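4. How small providers handle complaints together

4.1 The Pikuvstead arrangement

Most of what has been written about self-regulation among internet providers looks at national bodies and the big carriers that pay for them. We wanted to look at the other end, where a provider may have one tower, one billing system and one person who answers the phone. The regional providers around Pikuvstead turned out to be a wonderful place to do this. They have had a shared complaints code for seven years, they wrote it themselves, and they were generous enough to let us read nearly everything that had passed through it.

The code is short. A member must acknowledge a complaint by the end of the next working day, give the customer a written answer within ten, and hand the matter to a reviewer from another member firm if the customer is still unhappy. The reviewer can ask for call notes, line tests and bills. The reviewer can also recommend a refund or a release from contract, and the member has agreed in advance to follow the recommendation or explain in writing to all the other members why it will not.

That last clause does a great deal of the work, as we argue in 4.3. There are no fines in the code. When it was first drafted, a scale of fines was proposed by Larnlow, then the largest of the fixed-wireless members, and dropped after two meetings. The minutes record the objection plainly: a fine big enough to bother Larnlow would close Daltwood.

4.2 What the records show

We read 671 complaint files. Each was coded by the first author for cause, time to first answer, whether it went to review, and outcome. A second reader, Danilo Lumanlan, coded a sample without seeing the first set of codes, and disagreements were talked through until both readers settled on one code. Nearly all the disagreements concerned cause. A customer who writes that the internet is slow and the bill is wrong has made two complaints, and the members' own staff had not been consistent in how they logged them. We kept these as a single file with a main and a secondary cause.

Speed and dropouts were the most common main cause, with billing next. This will surprise few readers. We were far more interested to find that contract terms, which hardly appear in the first years of the code, grow into a steady stream later on. The files suggest a simple explanation. When the members began, most customers were on month-to-month plans. As fibre reached the town centre, members started to offer longer terms with the modem included, and customers who moved house out of range found they still owed for a service they could no longer get.

The code said nothing about this. What happened next is one of the most encouraging things in the whole set of records. A reviewer from Daltwood recommended that a Larnlow customer be released with no exit charge, on the ground that the provider could not supply the new address. Larnlow complied, grumbling a little in the file. The next reviewer to see a similar case cited the first one. Before long the moving-house rule was being applied at the front desk, with no need for a review at all, and it was only written into the code some time afterwards.

We think this is rule-making in the proper sense, and it came from people who would be embarrassed to hear it called that. Paora Hapeta, who has handled complaints at Daltwood for as long as the code has existed, put it to us this way in interview: “We just didn't want to have the same argument twice.”

4.3 Why members go along with it

It is fair to ask why any firm would accept a ruling from a competitor. Three things came up again and again in interviews, and the files bear them out to different degrees.

Members share equipment. Larnlow and Daltwood both rent space on the same ridge, and a fault at the shared power supply takes out both networks. A firm that behaves badly in a review will still have to ring its reviewer when the batteries go flat on a Wednesday night. Several people described this to us with real affection, and one technician was keen to show us the group chat.

The reviewers are also customers of the system. Every member will be reviewed sooner or later, so a harsh reviewer has reason to think about the day the chair is turned around. We had expected this to make reviewers soft. The outcomes do not support that reading: customers got at least part of what they asked for in most reviewed cases, and the share did not fall over time.

The third point is the written explanation. A member that refuses a recommendation has to tell the others why, under its own name.
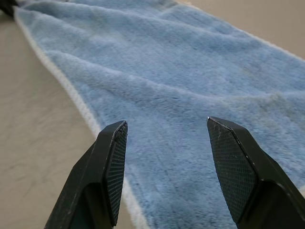

Refusals were so rare that we can discuss them one by one. There were two in the whole period. In the first, the member argued that the customer had cut the cable while putting in a fence, and the other members accepted this once they had seen the repair notes. In the second, the explanation ran to four pages, drew a string of pointed replies, and was withdrawn before the month was out. The customer was paid. We read the exchange several times over, and it is hard to think of a fine that would have been felt as keenly by the people involved.

Readers who know the literature on trade associations will see a familiar worry here. A small group with close ties can be very good at settling things among its members and quite poor at hearing anyone outside. The Pikuvstead code has no customer voice in it at any point after the complaint is lodged. Customers do not choose the reviewer, and until recently they did not see the reviewer's notes either. We raised this in August, when we shared our early findings, and the members agreed to release the notes on request. It is a modest change, but we were delighted by how quickly it was made.

4.4 Comparison with the Marinescu survey

The only similar work we know of is the Marinescu survey of co-operative providers, which used questionnaires and did not have access to files. On most points the two agree. Co-operatives in that survey reported quick first answers, few refusals and a strong preference for informal settlement, and we see all of these in our records.

They part ways on cost. The survey's respondents described complaint handling as a burden that grew with membership. In Pikuvstead the time spent per review, as logged by reviewers, went down. Part of this is practice. Part of it is the habit of citing earlier cases, which meant that a reviewer could often settle the main question in a paragraph. We would very much like to know whether co-operatives that keep a shared file of past decisions see the same drop, and the question could be answered with quite a small study.

There are limits to how far our own figures can be pushed. Time logs were kept by hand and some reviewers rounded to the nearest half-day. One member joined late and another stopped filing reviews for a stretch while it changed billing systems – its complaints from that stretch survive only as emails. We have left those out of the timing results and kept them in the counts by cause.

Figure 2. Complaint files by main cause and year of the code. Files with a secondary cause are counted once, under the main cause. Emails from the billing changeover are included.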